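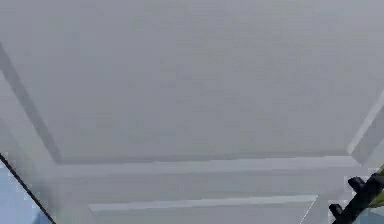

The simulated gripper close to a pale paneled surface during a practice run by the Pultstead Robotics Club. Image: Pultstead Robotics Club

Pultstead students enter household robot contest with simulated kitchen project

PULTSTEAD, 2020-02-09 - The Pultstead Robotics Club has entered the student division of the Moltamska Challenge, a contest in which teams program a robot to carry out household jobs inside a computer simulation. The club has 17 members this year, all of them students at Sutherland High School.

Teams in the Moltamska Challenge do not build a machine. Each one receives the same simulated robot and the same set of furnished rooms, and writes the software that decides where the robot goes and what it does when it gets there. Entries are run by the organizers on their own computers, and the students cannot step in once a run has started.

The Pultstead entry is called Drosham. Work on it began in the fall, and the first full version was finished in January. The members meet after school on two days a week in the computer lab, with extra sessions before each deadline.

"Most of them had driven a robot with a joystick before this," said Clifford Friesen, the club's adviser, who teaches physics at Sutherland. "Writing a program that has to work when you aren't watching is a different job. The first month was mainly the robot running into furniture."

The club is split into three groups. The navigation group handles movement between rooms. The vision group works on telling one object from another using the robot's cameras. The gripper group deals with reaching, closing and letting go, and with what the robot should do when a grasp fails.

Camera views from close range have taken up much of the vision group's time. When the robot is near a large plain surface, its camera has few features to work with, and early versions of the program lost track of the robot's position. The current version has the robot back up and look again before it tries to continue.

One of the rooms used for practice is a kitchen with yellow walls, a white refrigerator, a table and a red chair on a swivel base. Students use it to test whether the program can find a route across the floor and pick out small items on the table, such as a white teapot.
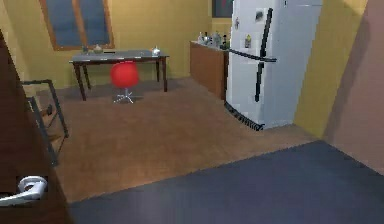
How the runs are scored

Each team gets 15 tasks. Points are given for finishing a task and for each stage completed along the way, and points are taken off for collisions. A task that runs past its time limit is stopped and scored as it stands.

The club keeps a log of every practice run. As of this week it holds 2419 runs, of which 1799 ended with the task completed. Failed runs are sorted by cause and handed to the group responsible, and members are expected to write down what they changed before they run the task again.

"The log was a hard sell," Friesen said. "They wanted to fix things and move on. Then two people fixed the same problem in different ways on the same afternoon, and after that everybody used the log."

Final entries are due this spring. The club will hold an open session in the Sutherland High School computer lab before it submits, where families and other students can watch practice runs and talk with the members. The date will be posted on the school's activities page.

About the club

The Pultstead Robotics Club is open to all Sutherland students in grades nine through twelve. No programming experience is needed, and there is no fee to join. New members may start at any point in the school year and spend their first few meetings with each of the three groups before choosing one.

Media contact

Clifford Friesen, club adviser
Sutherland High School, Pultstead
Interviews with students can be arranged through the school office with permission from a parent or guardian.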